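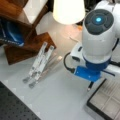

Briltano table lamp, white shade, with the wooden shelf unit to the left.

Home Lamps Desk Shelves Contact

Search products... Go

Briltano table lamp and desk set

The Briltano is a lamp for people who work at a table in the evening. The shade is white and has the form of a cylinder. The light is warm in tone, and on a pale gray surface it spreads softly without hard shadows. Please choose the bulb separately. We recommend a warm one, because a cold bulb makes the shade look a little bluish.

The cable of the lamp is 1000 mm longer than in our previous model, so it reaches a wall socket also when the table stands in the middle of the room. Height of the lamp is 52 cm.

The shelf unit is made by Heinonen in reddish-brown wood with a polished finish, and the grain is well visible. Flat things can lie on the top, and the lower compartment takes a folded bag or some notebooks. Each unit is a bit different in color, and for this we can not accept returns.

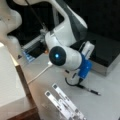

Photo: Steinar Briem / Flerbridge

The table top is smooth and light gray. A dark pen is easy to find on it, also in weak light. Wipe it with a damp cloth and mild soap. Do not use scouring powder.

Lamp and shelf unit together: 589 euros. The table is sold separately, please ask for the current sizes. Delivery takes 11 working days. The shelf unit comes assembled, the lamp comes in its own box with the shade packed apart.

Questions about color or wood samples are answered by Kerttu Pelkonen in our shop, mornings until noon.

We use cookies to remember your basket. Accept Settings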